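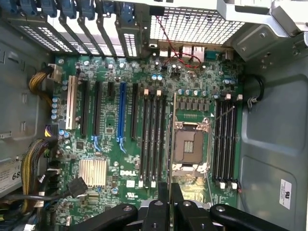

Teardown cell, November, Friday
Gripper finger change, wrist camera check, and a long argument with the cable loop

Started before lunch with the cell locked out and the air bled, and ended up spending most of the day in there, so this is going to be a longer entry than the job deserves. Kálmán asked me to write down the order I did things in this time. He had to redo the whole wrist from memory when I was away and he was very nice about it, but he did mention it more than once.

The complaint going in was that the fingers had been closing crooked. Zsófia noticed it on the memory latches: on one side the tip would land on the latch and on the other it would land beside it, and after a few tries the arm would give up and put the station into hold. She had already tried re-teaching the latch positions, and that helped for a shift and then drifted off again. So I had a suspicion it was mechanical, and I was pretty glad to find that it was, having spent a good part of last winter chasing something that turned out to live in the software.

What I found
The left finger had play in it at the pivot. You could feel it with two fingertips once the arm was parked and the drive was off, just a small click as it went over. The screw had backed out by a bit under a turn. The right one was tight. There was also a fine gray grit packed between the two body plates, which I take to be years of other people's desk dust, and I cleaned that out with a soft brush and the little vacuum. Please don't use the air gun for this! It drives the grit back toward the slide and then we get to do the slide too.

The Troncoso sheet that came with the gripper says to look at the finger screws every 2,000 cycles. I think that's fine for somebody picking up cartons. We press sideways on latches all day long, and I'd like to halve it, so from now on it's every 1,000. I've changed the counter on the panel so it will pop up the reminder by itself, and I've written the new number on the card inside the cabinet door and crossed out the old one.

What I did, in order
Parked the arm at the service pose, drive off, lock on, air bled. Took off both fingers, even though only one was loose, and put them on the magnetic tray left and right so they couldn't swap. (They look alike. They are not the same part. Ask me how the spring of last year went.) Cleaned the threads, new drop of the blue threadlocker on each, and back on with the short torque driver. Left it alone through lunch so the threadlocker could take hold, and I had a sandwich, and Zsófia had the good half of my sandwich.

Then the close test with the feeler gauge. Both tips meet the gauge together now. I ran it open and closed slowly by hand from the pendant and then let it run the warm-up routine while I stood there listening. It has a slightly drier sound than before, which I like.

Camera
As long as the wrist was apart I pulled the camera cover and wiped it. The view over an open tower is the one I always use for checking, with the machine on its side and the board lying flat, and the gripper showing along the bottom edge where it belongs. For a reference I want to be able to see both banks of memory slots either side of the socket, all of the slots empty, and the row of blue clips along the rear brackets. The Dell boards are kind to us for this. The logo sits in the lower middle by the heatsink and the matcher grabs it easily, and the blue on the clips and slot latches stands out well against the green.

One thing I want to raise with Kálmán: if the camera gets bumped and the fingers sit higher in the view than they ought to, the mask covers part of the board and the matcher still reports a good lock. It did that to me on the first try today. I had seated the cover slightly proud, and nothing complained. I caught it only by looking. The Illitero software has a setting for a minimum clear area and I'd like us to turn it on, but I didn't want to do that on a Friday afternoon with a full rack waiting for the next shift.

The cable loop
This took longer than everything else put together. The gripper cable had been tied too short at the wrist, and at the far end of the reach it was tugging the connector. I cut the tie, gave it more slack, and then it was long enough to brush the side wall of the case when the arm went in low. Shortened it. Tugging again. Zsófia finally suggested bringing it around the other side of the wrist and holding it with one of the soft Deltadley straps, and that was so plainly right that I was a little embarrassed. It now clears the case wall through the full reach, and I ran the reach twice at slow speed with my hand on the stop.

While watching it go in low I was reminded how much thin stuff there is in these towers to snag. The red and black wire that runs across the rear ports is the one I worry about. The approach path should come in above it and then drop, and it does, but please keep it that way if you edit the path.

Trial run
Put it through 13 towers from the Zavano pallet after the coffee break. It went into hold on 2 of them. The first was a side panel that hadn't been lifted all the way off, so I can't blame the wrist for that one. The second was a latch miss on the right-hand bank and I don't have an explanation yet. Tip looked fine afterward, screw was tight, gauge was fine. I saved the log under today's folder and would love it if somebody with fresh eyes would read it.

Left to do
Order finger screws, we're down to the last bag and it's mostly washers.
Clear area setting, with Kálmán.
Paint marks across the finger screws so you can see from outside the fence if one has moved. I couldn't find the paint pen. If it's in your drawer, no hard feelings, just put it back in the cabinet.
Re-teach the right-hand latch positions if the miss comes back.

Lock is off, air is on, and the key is back on its hook.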